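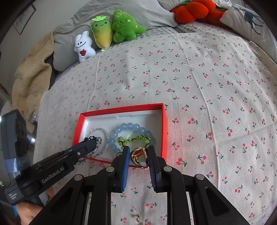
Speaker notes -- "Passing Things On" -- Abimbola Nnaji, evening talk, Brirkau library

(Wait for people to find chairs. Say thank you for coming out. Water on the left.)

Good evening, everybody, and thank you so much for having me back. Last time I was in this room I talked about quilts and ran over by a good stretch, so I've put a little clock up here with me, and if you see me looking down, that's what I'm looking at.

Tonight is about the things families hand down, and mostly about the talking that goes along with them. I got interested in this when my aunt died and left 51 boxes in her house in Medeo. Every one was taped shut, and she had written one word on each: "good," or "kitchen," or in one case "Peter." We don't have a Peter. We have asked everyone still living, and we still don't have a Peter.

(Pause here, people usually laugh. Let them.)

It took my sister and me most of a spring to get through those boxes, and what stayed with me was how little we knew. We'd find a brooch or a christening spoon, plainly something a person had cared for, and we had no idea who it had belonged to or what it meant to them. So I started writing to people and asking what they had inherited and what they'd been told about it. I have about 1,060 letters now, in shoeboxes mostly, and I'll read you parts of a few.

First letter -- the woman from Besson. Read slowly, her handwriting is small.

"My mother gave me her ring at the kitchen sink. She took it off to wash the pots and when she was done she dried it on her apron and handed it to me, and said, you may as well have it now while I can see you wear it. I was 21. I wish I'd asked her where she got it, but the potatoes were boiling over."

I love that letter, and I love the potatoes most of all. So many of the letters are like that, you know, somebody meant to ask and then the phone rang or the bus came.

Second letter -- the two brothers and the accordion. Keep this one short, I told it in Wasora and it ate up the whole evening. The main thing is that they took turns with it, one year each, and drove it over every April in the back seat with the seat belt on. Neither one could play.

(If there's time: the cousin who finally learned. If not, skip to the tags.)

Now, the practical part, because somebody always comes up afterward and asks me what to do. Get a card and a pencil. Write down who had the thing first, as far back as you know, and who you'd like to have it next. Then put one small story on the back. It doesn't have to be a grand story -- where it used to sit in the house is plenty. Tuck the card in with the thing itself, and tell one other person that you've done it.

Try seven cards to begin with. My sister did hers at one sitting with a pot of coffee, and I'm still on my fourth.

(Hold up the blank cards. They're on the table by the door, take a handful.)

Last letter, the man who wrote on behalf of his grandmother. She wanted me to know that the blue pitcher goes to Ellen, and that Ellen knows why.

Questions. Repeat each one out loud for the folks in the back row. Lights go off at nine.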